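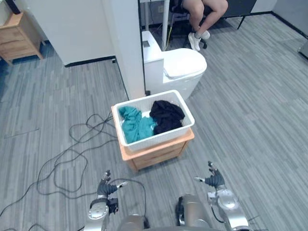 Zadham Residence Services
Ticket 168: Laundry basket slides on cabinet, drawer will not close
Opened: August 2021
Reported by: Soo-ah Geum
Assigned to: Tae-yang Min
Status: Monitoring

Problem
White plastic basket is kept on the low light-wood cabinet in the carpeted room. Basket creeps forward until the front edge hangs over the top. Reporter also states the drawer stops 4 mm short of closed. Has been doing this since April.

Log

Min: Checked level. Cabinet leans toward the front. Carpet is compressed under the front legs. Basket base is smooth and so is the cabinet top. Load at time of check was two garments, one teal, one black, so weight is not the cause.

Min: Removed drawer. One sock behind it, wedged against the back panel. Drawer now closes flush. Sock returned to Geum.

Chan: Can the basket go on the floor? Would close this today.

Geum: No. I sort there and would like to keep it at that height. The vacuum also needs the floor clear.

Min: Fitted felt shims under both front legs. Level now reads true. Cut a strip of Dornadik shelf liner to fit under the basket. Liner is 100 mm wide, supplied length 700 mm, remainder in the parts drawer.

Ziółkowski: Is the liner safe on that finish? The last one we used left marks on a Drekent side table.

Min: Tested on the underside of the top overnight. No marks. Will lift and check again before closing.

Geum: Drawer is fine. Basket has stayed put through two loads. The side ledge still collects lint but that is a separate matter.

Next action: lift liner, inspect finish. Owner Min.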